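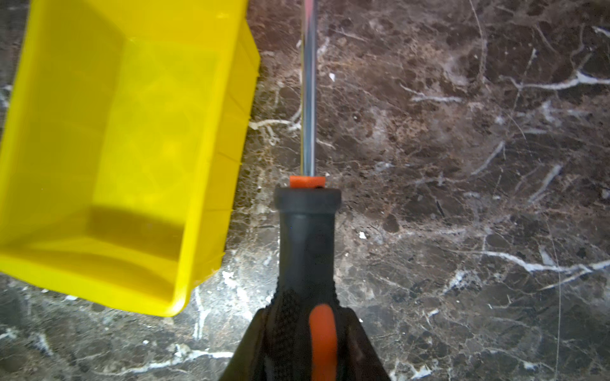
3.2 把持部と手首カメラの製作

本節では、自宅の台所で組み上げた片付け用アームLanutikのうち、手先まわりの設計と製作について述べる。Lanutikは、工作のあとに散らかった手工具を一本ずつ拾い、所定の容器へ戻すことだけを目的とした小型アームである。用途をここまで絞ると、個人の製作でも驚くほど踏み込んだ工夫ができる。手先は二本の黒い指からなる平行グリッパで、図1ではこの二本がドライバーの柄を左右から挟み、軸を前方へ向けて保持している。柄は黒を基調とし、軸の付け根に橙色の短いカラー、握りの部分に同じく橙色の細長い帯をもつ。著者らはこの橙色を、後述する姿勢推定の手がかりとして積極的に利用した。

図1　手首カメラから見た把持中のドライバー。左は戻し先の黄色い容器。

グリッパの駆動には、Drivettiの小型サーボを一個用いた。左右の指は一組の歯車で連動し、一方だけが先に動くことはない。初期の試作では指ごとにサーボを置いたが、わずかな原点のずれで工具が回ってしまい、つかむたびに軸の向きが変わった。歯車連動に改めたところ、部品が減ったうえに把持後の向きのばらつきも小さくなり、以後の調整が一気に楽になった。この変更は本製作のなかで最も効果の大きかったもので、同種のアームを作る読者にはぜひ最初から採用していただきたい。

指の形状については、先端に向かって細くなるくさび形を選んだ。台に置かれた工具の両脇へ指を差し込むには、先端が薄いほど有利である。一方、薄くしすぎると柄を締めたときに指が外側へ逃げる。そこで根元側の断面を厚くし、内面には緩い傾斜を残した。指は家庭用の3Dプリンタで出力し、内面にだけ薄い滑り止めシートを貼っている。シートは消耗品と割り切り、両面テープで固定して数分で交換できるようにした。

把持する位置は、工具の重心よりも柄側に寄せてある。軸の部分は細く滑らかで、磨かれた金属の表面では指との接触が線に近くなる。これに対して柄は太く、ドライバーによっては握りに細かな凹凸が付いているため、同じ締め付けでもはるかに安定する。重心から離れたところをつかめば先端側が下がろうとする力が働くが、手工具の重さであれば指の接触長さを確保することで十分に抑えられた。柄の末端に近い太い部分を挟むか、肩の下のくびれを挟むかは迷いどころであり、両方を試したうえで前者を既定とした。くびれは位置決めには便利なものの、工具の銘柄によって長さがまちまちで、指の幅に合わないものが少なくなかったためである。

3.3 カメラの取り付けと作業面の影響

カメラは手首に固定し、二本の指の先が画面の下端に入る角度とした。指が常に同じ位置に写り込むことは、認識の面では邪魔に思えるかもしれない。ところが使い始めてみると、これが実にありがたい。指と工具の位置関係が一枚の画像のなかで完結し、アームの関節角度に多少の誤差があっても、つかめているかどうかを画像側から判断できる。市販の高精度なエンコーダを使えない自作機にとって、この性質は大きな助けになった。

欠点もある。手首の近くから覗くため、手前の柄は大きく、奥の軸は細く写る。長いドライバーでは先端が視野の外に出てしまい、図1でも先端そのものは写っていない。したがって本システムでは先端の検出を行わず、柄と軸の中心線から工具の向きを求め、先端の位置は工具ごとに登録した全長から計算する。登録は定規で測って数値を打ち込むだけの素朴な方法だが、手持ちの工具が対象である限り、実用上の不便はなかった。

作業面は、日常使っている台所の天板をそのまま用いた。濃い茶色の石目に白や灰色の筋が枝分かれして走り、磨かれた表面は照明を反射する。認識の実験に都合のよい背景とはとても言えない。しかし、家で動く機械を作るのであれば家の台の上で動いてほしい、というのが著者らの出発点である。白い無地の板を敷いた予備実験では輪郭抽出だけで容易に工具が見つかったのに、板を外した途端、白い筋が次々と軸の候補として検出された。細長く、明るく、ほぼ直線という条件だけを見れば、石の筋と金属の軸はよく似ている。

この問題への対処として、軸だけを探すことをやめ、橙色の領域を先に探す手順に改めた。天板には彩度の高い橙色が存在せず、黄色い容器とは色相の範囲を分けて扱える。まず橙色の小領域を抽出し、その周囲に黒い柄があるかを調べ、最後に柄の延長上で明るい細線を探す。この順序にすると、筋が候補に残る場合でも、柄とつながらないものはまとめて棄却される。処理はChaeの小型計算ボード上で動作し、外部の計算機を必要としない。入力画像は一辺64画素まで縮小した段階で粗い探索を行い、候補の近傍だけを元の解像度で見直す。小さなボードで軽快に動く様子は、何度見ても気持ちがよい。

台の上に散った白い粒も、当初は誤検出の原因となった。図1の軸の右側にも小さな白い点が認められる。粒は面積が小さいので、縮小画像ではほとんど消えるが、元の解像度で見直すときに輪郭点として拾われ、中心線の推定をわずかに引っ張ることがあった。そこで、連結した画素数が30に満たない領域は無視することとした。単純なしきい値であり、細いピンや小ねじを扱う場合には見直しが必要になる。本研究の対象は柄のある手工具に限られるため、この値のまま運用している。

照明については、天井灯のみを用い、補助光は加えなかった。金属の軸には縦に長い光の筋が現れ、周囲の色が薄く映り込むこともある。軸の色を一定と仮定する方法はここで破綻する。現在の実装では、軸の両側に現れる明暗の境界が平行に近いことを条件とし、軸の内部の色は問わない。黒い柄の中央にも柔らかな光の帯が出るが、帯の両側が十分に暗ければ一つの領域として結合する処理を加えた。

3.4 容器と配置動作

戻し先には、鮮やかな黄色のプラスチック製容器を選んだ。選定の理由は色と縁の形にある。黄色は暗い天板の上で際立ち、縁が丸いため、工具が軽く触れても引っ掛かりにくい。側壁には細いリブが平行に並んでおり、近距離で見たときに壁の向きを知る補助的な手がかりとなる。光の当たる内壁は淡いレモン色に、影になる部分はオリーブ色に近く写るので、色のしきい値は一つに固定せず、明度に応じて色相の許容幅を広げた。容器全体が視野に入らない場合も多く、四隅の検出は前提としていない。

配置動作は次のように構成した。工具を把持したアームは、まず容器の側壁と工具の軸がほぼ平行になる姿勢をとる。この姿勢を待機姿勢と呼ぶ。そこから高さを上げ、横へ移動して縁を越え、容器の上で指を開く。待機姿勢を挟まずに斜めから直接入れる経路も試したが、長い工具では先端側が縁に当たりやすく、当たった反動で柄が指のなかを滑った。平行にそろえてから越える経路は遠回りに見えて、動作としてはむしろ素直である。台所の隅という限られた空間でも、肘の張り出しが少なくて済む。

縁を越えるときの高さには、5ミリメートルの余裕を加えている。余裕を大きくとれば接触は減るが、指を開いたときの落下音が大きくなり、夜の作業では家族に不評であった。底に薄い布を敷く案もあった。ただし布は画像のなかで皺の影を生み、容器内部の見え方を変えてしまう。最終的には、越えたあとに手首を少し下げてから指を開く動作を加え、布なしで音を抑えた。

制御プログラムは、公開されている制御枠組みZamovの上に構築した。把持、待機姿勢、縁越え、開放の各動作を独立した部品として書き、順に呼び出している。著者らが用意した記述は設定ファイルを含めて2,000行に収まり、個人でも全体を見通せる規模である。動作の一つだけを差し替えて試せる構成は、休日の短い時間に少しずつ作り進める製作と相性がよい。5月に最初の指を出力してから、指の形も経路も幾度となく変わったが、部品ごとに分けておいたおかげで、変更のたびに全体を書き直さずに済んだ。

残る課題として、濃色の柄だけで橙色の部分をもたない工具への対応が挙げられる。現状では橙色を起点とするため、全体が黒い工具は候補に上がらない。柄に色付きのテープを巻けば認識できるものの、手持ちの工具すべてに巻くのは美しくない。握り部分の粒状の質感を特徴として使えないか検討を始めており、手首カメラの近さはここでも有利に働くと期待している。なお、本節に記した構成と設定値は、2020年11月14日時点の機体に基づく。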